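Vivden Table Rental – Frequently Asked Questions

Last updated Wednesday, January 17, 2024

BOOKING

How far ahead do I need to book?
For a weekday, two working days is enough. For a Saturday, please book at least three weeks ahead. From April to September most Saturdays are gone sooner than that.

Is there a minimum order?
Yes. The minimum is 3 tables for delivery. If you pick up from our Jundton warehouse, you can rent a single table.

How do I hold a date?
We hold your date when we receive the signed order form and a deposit of 45 dollars. The deposit comes off your final bill. A phone call or an email asking about a date does not hold it.

Can I change the number of tables after I book?
You can add tables any time, if we have them. You can take tables off the order up to 4 days before delivery. After that the order is billed as it stands.

What if I need to cancel?
The deposit is refunded in full if you cancel 14 days or more before delivery. Inside 14 days we keep the deposit. If the truck has already left, the full rental is due.

DELIVERY AND PICKUP

Where do you deliver?
Jundton, Seixas and Ilton, and the county roads between them. Delivery inside Jundton is included on orders over 300 dollars. For Seixas and Ilton there is a flat charge, shown on your quote.

Do your drivers set up the tables?
Not as standard. Drivers unload to the nearest ground-floor door or garage and stack the tables there. Setup can be added when you book. It has to be on the order form, as drivers can't add it on the day.

Can you deliver upstairs?
Only if there is an elevator that will take a six-foot table. We don't carry tables up stairs.

Can I pick up in my own car?
The square tables and the four-foot tables fit in most hatchbacks with the back seats down. The six-foot and eight-foot tables need a van, a pickup or a trailer. Bring your own straps – we don't lend them.

When do I have to return them?
The standard rental is one day, with pickup the afternoon before and return by noon the day after. Late returns are charged as an extra day.

I rented in February last year and the price was different. Why?
January and February are off-season, and weekday rentals in those months are priced lower. The current rates are on the price list.

THE TABLES

How many tables do you have?
We have 3,000 tables in total across all sizes. If you are planning a large event, ask early about the round ones, which we own fewer of.

Can I choose the color of the top?
White tops are standard. Wood-look tops are available in the six-foot size only.

Do I need tablecloths?
That's up to you. Many people leave the white tops bare for craft fairs, school events and children's parties, and use cloths for weddings and dinners. Cloths are rented separately and come folded in bags.

Can tables be used outdoors?
Yes, on level ground. Don't leave them out overnight or in the rain. The edges swell if water gets in, and a swollen top is charged as damage.

CARE AND DAMAGE

How clean do the tables have to be when I return them?
Wipe them down and clear everything off, including tape. Warm water and a little dish soap is enough. Please don't use scouring pads, bleach or anything with grit in it.

Can we do crafts or painting on them?
Yes. Put down paper for paint, glue, marker or clay. Dry materials can go straight on the top.
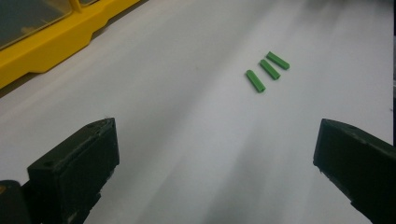

Can I staple or pin things to a table?
No. Use cloth clips on the edge. Staples, pins and screws leave holes, and we charge for a new top.

What happens if a table is damaged?
Tell us when you return it. Small scratches are normal wear and there is no charge. For burns, cuts, deep stains or bent legs we charge the repair, up to the replacement price on the order form.

STILL HAVE A QUESTION?

Call or write to Rosimeire Fontes in the Vivden office, Monday to Friday, 8 a.m. to 5 p.m. If you are asking about an existing order, please have your order number ready. Messages left on a weekend are answered the next working day.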